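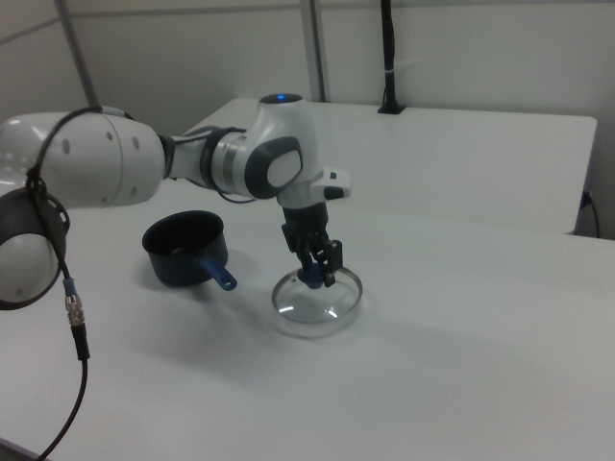
Is a saucepan with a glass lid worth paying more for?

If you make rice, porridge or custard more than once a week, it is, and the rest of the time a dinner plate balanced on top will do.

I have had the Ruvside saucepan since August. It is the navy one with the blue knob on the lid, sold by Segers, and it cost me 35 pounds, or 40 with delivery to Skevonby, where apparently we count as an island.

The pan first. It is dark enough that you can't judge how brown your butter is, so I now brown butter in something else. Otherwise it behaves. Milk comes up slowly and evenly, and porridge that I had forgotten for the length of a phone call came away with a wooden spoon and some mild swearing. The inside has kept its finish. The outside has picked up one pale scuff from the edge of the sink, and I look at it every morning.

Now the lid. Being clear, it lets you watch the rice without lifting it, which works for the first two minutes and then you are looking at fog. By the time it matters you are listening for the rattle like everyone else. I still prefer it to a metal one. With potatoes you can at least see the froth climbing -- and you get a second or so to do something about it.

The knob is the best part. It is big enough to grip through a tea towel and it hasn't come loose, unlike the one on my old Diduto, which had to be tightened with a butter knife before every soup. The leaflet says the lid is fine in the oven up to 200 degrees. I gave it a rice pudding at a good deal less than that and it came out looking no different, though the knob was far too hot to touch bare-handed. The leaflet mentions this too, on the other side.

Complaints: there is no steam vent, so anything starchy needs the lid tipped, and the lid tipped will slide off if you so much as open a drawer. There is no pouring lip either. Draining peas is a matter of nerve.

Washing up is easy, apart from the groove under the knob, where porridge goes to retire. An old toothbrush gets it out.

Four stars. I would buy the next size up for soup, if Segers ever has it in stock.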